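Court Watching, Term Two – what I did and what I found

My project was on adjournments in the local magistrates' court, and I picked it mainly so I could sit in on real hearings (no regrets!). I went every Wednesday and wrote down each matter called, whether it went ahead, and the reason given if it didn't.

I ended up with 150 matters in my notebook, and 54 of those were adjourned. Most were traffic or minor theft. The commonest reason was that the duty lawyer hadn't had the brief long enough, which surprised me – I'd expected no-shows to win easily.

Typing it all up took ages. My handwriting is shocking, and I had to redo the theft ones after Eulalia Cisternas, who was marking my drafts, spotted that I'd mixed up pleas and mentions.

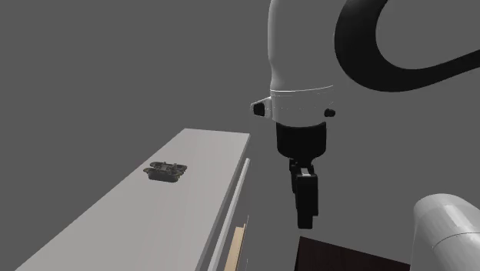 I also should've split first mentions from later ones right at the start, as they get put off for different reasons. Next time I'd add a column for it, and I'd sit closer to the front, the magistrate was very softly spoken.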